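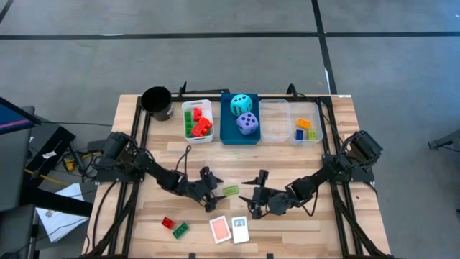 Wooden tabletop with two black robot arms facing each other

How do I get an item on the town council agenda?

I live in Hindcombe, on the Batness side, and I want the council to talk about the speed limit on Faulkner Road. I emailed the clerk in April and got an automatic reply from the Suvetix portal with a case number, 966, and nothing after that. Do I need a petition, or can any resident ask for an item? I work late shifts, so meetings that start at 7 pm are hard for me.

millrace_dan
A case number from the portal only means your message was logged as a service request. It goes to public works and never reaches the agenda. There is a separate form called Resident Agenda Request, under Meetings, and it has to be in 18 days before the meeting. One council member has to sponsor it. Write to the member for your ward first and ask if they will, then put their name on the form.
You don't need a petition for that. A petition only matters if no member will sponsor you. In that case the rules ask for 81 signatures from registered voters in your ward – print the addresses clearly, the clerk throws out the ones she can't read.
You don't have to be there either. Written comments go in the packet if they arrive by noon the day before.

Tansy44
just show up and talk in public comment, you get three minutes. thats what I did about the trash pickup. they didnt do anything though

porchlight_b
Public comment is fine but they can't vote on anything raised there. One thing to add to the first reply: if part of Faulkner Road is a county road, the town can't change the limit on that part. It can only send a letter asking the county to look at it. Ask the clerk which stretch is whose before you fill in the form. We lost two months on Batness Lane that way, and the traffic study was 2,000 dollars.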